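Keskinen 21 Stackable Parts Bin

Item group: Small parts storage
Sold in: singles, packs of 13, cartons of 30
Colors: blue, gray, black

Overview

The Keskinen 21 is an open-top storage bin for small parts in workshops, repair counters and stockrooms. It is molded in one piece from polypropylene, with a rolled rim and a flat base. The bin can be used on a shelf, in a drawer or on a bench. It replaces the Keskinen 20, which had a thinner rim and a ribbed base. Existing lids for the 20 fit the 21 without changes.

Construction

Wall thickness is even on all four sides. The inside corners are rounded so that washers and short screws can be swept out with a finger. The base has a shallow molded foot that seats in the rim of the bin under it. Bins stack with or without lids, but a stack without lids must be filled below the rim line.

The label slot on the short side takes a standard card insert. Cards are supplied blank, one per bin. Adhesive labels hold on the long sides; remove mold release first with a cloth and mild soap.

Specifications

Material: polypropylene
Rated load: 13 lb per bin, evenly spread
Maximum stack: 30 lb total on the bottom bin
Rim: rolled, continuous
Finish: smooth inside, light texture outside
Cleaning: hand wash or rinse, air dry
Not suitable for: solvents, open flame, outdoor storage in direct sun

Choosing between versions

The standard version covers most dry parts. The Jello version uses a softer blend and is quieter on metal shelving, but its rated load is lower and it should not be stacked full. For static-sensitive stock, order the black conductive version. The blue and gray bins are not conductive and carry no static rating.

Lids and dividers

The Skeruvico lid snaps over the rim on two sides and lifts off from either end. The Cidelari divider set splits the bin lengthwise or across. Dividers are cut to the 21 and are loose in the older 20.

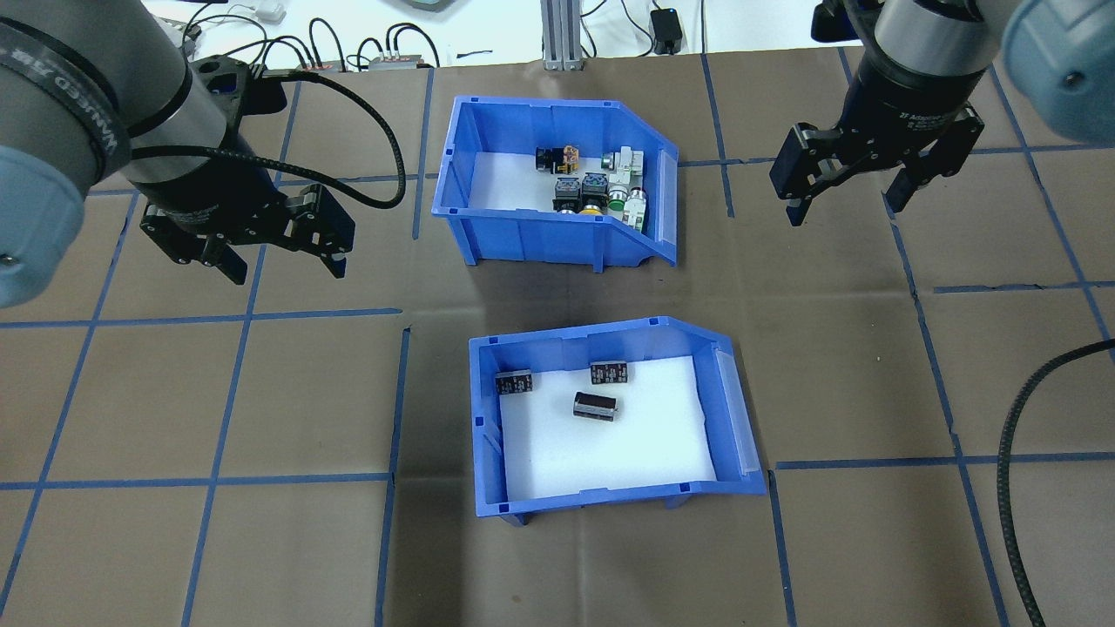
Color is best assigned by stage of work before it is assigned by part type. A single color for a single bench keeps bins from drifting to other areas, and the contents can then be sorted by bin. Two blue bins one above the other on a tabletop, a small pile of electrical components in the upper and three separate modules in the lower, show this kind of split – mixed parts apart from single units. Where parts are weighed in, note the empty weight of the bin on the card insert.

Ordering

Cartons ship nested. Mixed colors within a carton are not available. Orders for the conductive version placed now ship in August.

Product data checked by Anneli Räsänen, Wednesday, July 9, 2025.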